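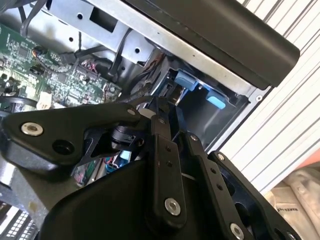 Do I need to unplug the tower before opening it?
Unplug it every time, and wait 2 minutes before touching the board.

3. Lay the tower on its side and take off the side panel.
4. Find the processor socket on the green motherboard.

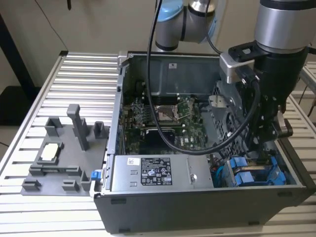

Socket empty, lever raised.

CAUTION: Keep fingers and cables out of the open socket — the contacts bend easily.

5. Check the power supply label before ordering a spare. 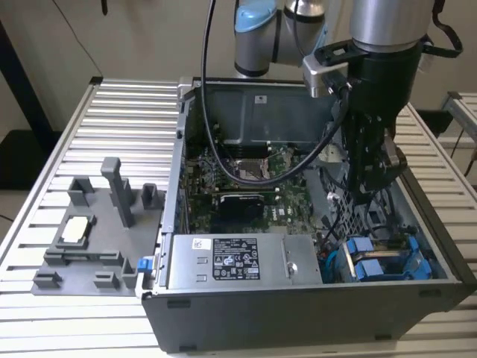 Case open, power supply at the near side.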